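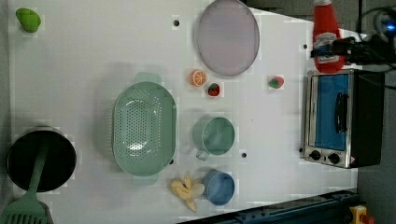

*Play food on the white table, ketchup bottle standing*

**Ticket:** Strobel Yards public map shows wrong acreage and drops comments
**Opened by:** Bredstead planning office, web desk
**Vendor:** Fluvilero (map and comment portal)
**Status:** open, vendor says fixed, we say no

**9:10 am.** Resident calls to ask why the Strobel Yards page says 27 acres when the council agreement with Grirodwood says 23. Checked the page. It does say 27. Checked the signed agreement. It says 23. The page has been up since March.

**9:40 am.** Fluvilero's first answer is that we uploaded the wrong parcel file. I pulled the file we sent them and added up the acreage column in a spreadsheet. It comes to 23. I attached the file and the sum to this ticket so we don't have to do this twice.

**10:25 am.** Second answer: "browser cache." Tried it on a desk computer, a phone on cell data, and the public terminal by the permit counter. All three say 27. I don't see how that terminal could be holding an old page, as it wipes itself every night.

**11:05 am.** Clicked through the parcels one at a time. The rail spur on the north side is drawn twice, once as part of the retail block and once as open space. Take one copy away and the total drops to 23. I would like to know how long it's been counted as a park and a parking deck at the same time. Grirodwood's brochure links straight to this map, and it does make the open space look generous.

**11:30 am.** Sent the above to Fluvilero with the two parcel IDs.
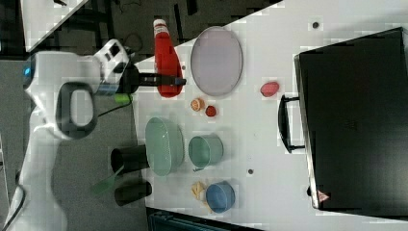 *Robot arm over the ketchup bottle, which is lying on its side*

**1:15 pm.** Separate problem, same portal, keeping it here. The comment form says the limit is 4000 characters. A tenants' group pasted in a long comment, got the green "thank you" message, and then couldn't find it in the public list. I tested with filler text.

- Short comment: posts
- Exactly 4000 characters: posts
- One character over: green message, nothing posts, no error

So the form tells people their comment was received and throws it out. Bad any time, worse during a comment period on a land deal.

**2:00 pm.** Fluvilero says this is "expected behavior." Expected by whom? Asked them to search the server log for rejected comments.

**2:50 pm.** They found 35. They can see the time of each one but say the text wasn't kept. I've asked for that in writing, along with any email addresses.

**3:35 pm.** Vendor marks both items resolved. Acreage now reads 23 in the sidebar. The printable PDF still says 27. The comment form still shows the green message on an overlong test. Reopened.

**4:20 pm.** Still needed before I'll close:

1. PDF rebuilt from the corrected parcels
2. A real error message on long comments
3. The list of 35, with contact details if they exist
4. A correction note on the page, with the old number in it

Vendor objects to item 4 as "confusing to residents." Leaving it on the list.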